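Print this post | E-mail this post

Cell rules for chassis teardown, third revision
Posted in December by Adalberto Figueiredo

The second revision of our cell rules ran to 166 lines and few people read past the speed limits. I have cut it to 109. Most of what went was duplicated in the risk assessment, and the rest described a gripper we no longer use. What follows are the parts that changed.

Fixture positions. Anything mounted on the back wall is part of the cell layout and gets recorded as such. If a panel is moved, even by one rib of the cladding, the program is treated as unverified until it has been stepped through at reduced speed. 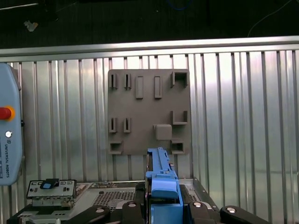
Adalberto Figueiredo
Automation technician, Plotmont

Teach pendant. It stays where the operator can reach the red stop button without leaning across the chassis. Cables are routed clear of it.

Plastic parts. Carriers and latches flex before they release, and force limits set for sheet metal will crack them. We keep a separate limit for plastic and it is loaded by name at the start of the routine. Ataberk Avcı asked whether one conservative value could cover both. We tried it on the Ferri jobs and the metal brackets would not seat.

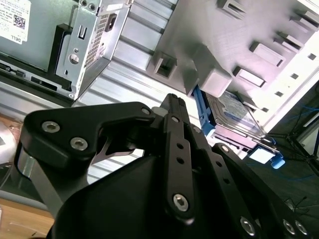

The same goes for approach angle. Bring the fingers in along the direction the part slides, and keep the linkage clear of the surrounding metalwork for the full stroke, open and closed. Clearance checked only at the closed position does not count.

Fasteners on the finger links are checked every 160 cycles and marked with paint pen. Seven millimetres is the minimum gap between any link and a fixed edge.

Labels on customer equipment are left in place. The Stemov template covers how to record them.

Comments on the draft go to me before it is issued.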